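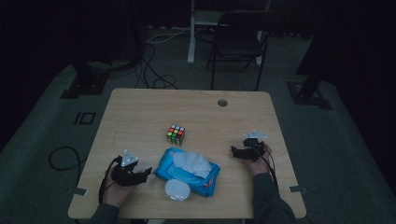 Two Grippers and a Borrowed Table: A Talk With a Builder at the Garnton Workshop

Thursday, February 27, 2025

The shared workshop in Garnton closes at ten in the evening, and the builder I came to meet is usually the last one to leave. She is a bookkeeper by day. Two years ago she joined the workshop to repair a sewing machine, and then she stayed. Now she builds a pair of hand-held grippers which she calls Fola. She asked me to leave her own name out, so I will call her the builder.

"I did not plan to make a robot," she told me when we sat down. "I wanted only to know how a finger closes. When you know this for one finger, you want to know it for two, and then you have a hand."

The idea of Fola is easy to explain. A person takes one gripper in each hand and does small jobs with them. The movement is recorded, and later the same movement can be tried on a robot arm. The arm does not exist yet. The builder hopes to begin with it in July, when her office is quiet.

I asked her why she did not start with the arm, as most people do.

"The arm is expensive and I would be afraid of it," she said. "The gripper costs me plastic and screws. If I make a mistake I print again the next night. I have a box under the bench with 28 bad fingers. I keep them, and I look in it when I want to remember what I already tried."

The first version was closed by a spring and opened by the thumb. It worked for ten minutes, then the thumb hurt. In the second version she turned this around, so the hand closes the fingers and the spring opens them. She says this was the best decision of the whole project, and it came from a pair of garden scissors.

The linkage took much longer. At the start, the screws turned directly in the plastic, and after 200 closings the holes were already oval and the fingers had play from side to side. A member of the workshop who repairs bicycles looked at it and told her to put metal in every hole that has to work.

"I was a little offended," she said. "Then I went home and ordered the brass."

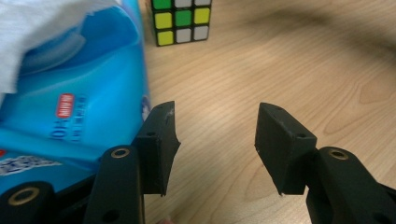
The fingers of one Fola gripper, open, with brass-colored rings at the pivots.

She now tests each new set of parts for 2000 closings before she trusts it. She does this by hand, in the evening, while she listens to the radio. I asked if a motor could do it for her. She laughed and said yes, but then she would have to build the motor stand, and the motor stand would become the project.

We spoke also about money. The printer belongs to the workshop and members pay for the plastic by weight. The screws come from Barrientos, the hardware shop on the other side of the street, where she can buy them one by one. Her most expensive mistake was a set of bearings that she ordered in the wrong size and could not return. They cost 32 dollars and they are still in the drawer. "If somebody needs them, please write to me," she said.

For cables she has less patience. Each gripper has its own, and she has tried to lead them along the sleeve, over the shoulder and down past the hand. Over the shoulder was the worst, she says, as it pulls when you lean forward. A wireless version is possible, but she does not want to think about batteries before the mechanics are good.
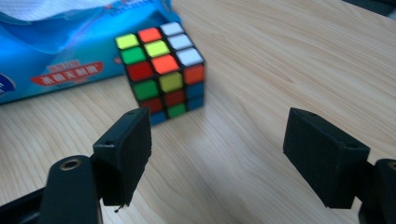
My own interest in this visit was the practice, because I have tried a similar thing at home with kitchen tongs and gave up after one weekend. I wanted to know what a beginner should pick up first. The builder has a firm opinion here. She thinks that people choose objects which are too easy, for example a sponge, and then they believe that their gripper is good. A Rubik's cube standing at an angle between two open fingers is a more serious question. Before you close, you must decide if you turn the wrist or if you let the pads push the cube straight. She prefers to turn the wrist. "If the pads push, you learn nothing about your hand," she said. A tissue is difficult in another way, she told me, for it has almost no weight and you feel nothing when you hold it.

The surface of the pads is still an open matter. She got samples from Winano, a small firm that sells rubber sheet for shoe repair, and she likes the thinner one. The thick one grips well, but she finds that it hides small mistakes in the angle of the finger.

Before I left I asked what she would do differently if she began again today.

"I would write the date on every part," she said. "With a knife, on the inside. I have fingers which are very good and I do not know which file they are from."

She will show Fola at the open evening of the workshop in July, with or without the arm. Visitors may try the grippers themselves. She asks only that they take off their rings first.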